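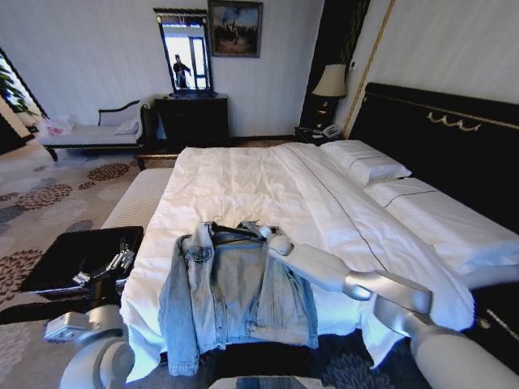 Work in this reporting period moved from the linen room to the guest rooms of the Tivmont, the second of the two hotels covered by the Lillenetti grant. The room task set is limited to garment handling and light tidying, and bed stripping stays with the attendants. Garments are handled at the near edge of the bed. Denim has been the hardest of the test fabrics: with a jacket lying open and the hanger already inside the shoulders, a sleeve can hang well down over the side of the mattress, and the controller has to plan for that length before any lift. A rumpled white duvet under the garment also gives the depth estimate little to work with. Both points are carried over to the next period.

Trials completed: 2534 garment handling attempts, all under supervision. Of the 111 rooms in the building, 69 have been mapped. The remainder are closed for carpet work until November. Mean time per garment is 30 seconds longer than the attendants' own time, and we do not expect to close that gap under the present budget.

Staffing. No positions have been removed. Attendants on the pilot floors now start with a short check of the task list on the Illow tablet, which adds a step to the morning. Several asked that the list be printed as well, and it now is. Room inspection has moved from the end of the shift to mid-morning on those floors, and the supervisors report that this suits the early team better than the late one. Two attendants have been trained to stop and restart the unit. Their pay grade has not yet been adjusted, and Shih-chieh Chuang has raised this with hotel management.

Open items. The replacement wrist covers ordered from Ho have not arrived. The guest notice text needs approval from the hotel before work starts on occupied floors. We request that the unspent travel line be moved to attendant training hours.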